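The great summer clothes sort-out

Every April I tell myself I'll swap the winter clothes for the summer ones in one afternoon, and every April I'm still at it the next Sunday. This year I started with the kids' dresser, which sticks so badly that you have to lift the bottom drawer with your foot and pull. Fun times!

My friend Amna came over to help (well, to drink my coffee and say "keep" or "give away" from the couch). She's ruthless. I got 14 T-shirts out the door thanks to her, plus a snowsuit I'd been hanging on to for no good reason — it was two sizes too small last winter already. 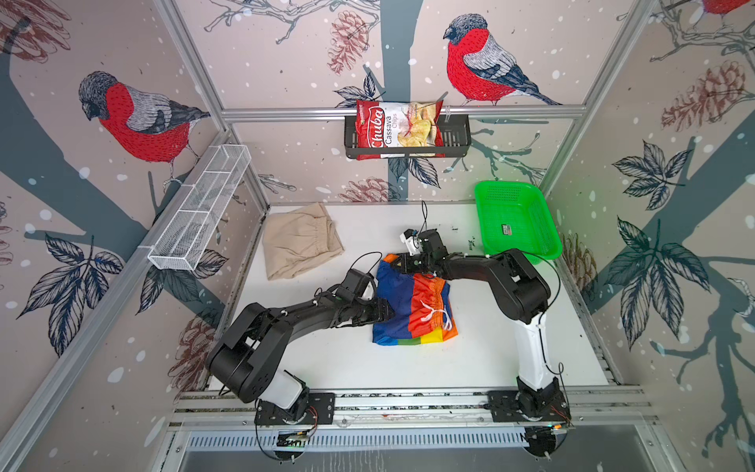 Rainbow shorts, half folded, with bullfinches on the wallpaper.

Now, folding. I used to do everything in flat stacks and the kids would pull from the bottom and wreck the lot. These days I fold things in thirds and stand them up in a row, and even my eight-year-old can find her leggings without yelling for me. Socks I just throw in a basket. Life is short!

The sweaters went into two zip bags under the bed with a bar of lavender soap in each, the way my mom does it. I still have the coat closet to face, and there's a whole box of single mittens in there that I'm pretending I haven't seen. Uzma, if you're reading, I found your blue scarf. Come and get it!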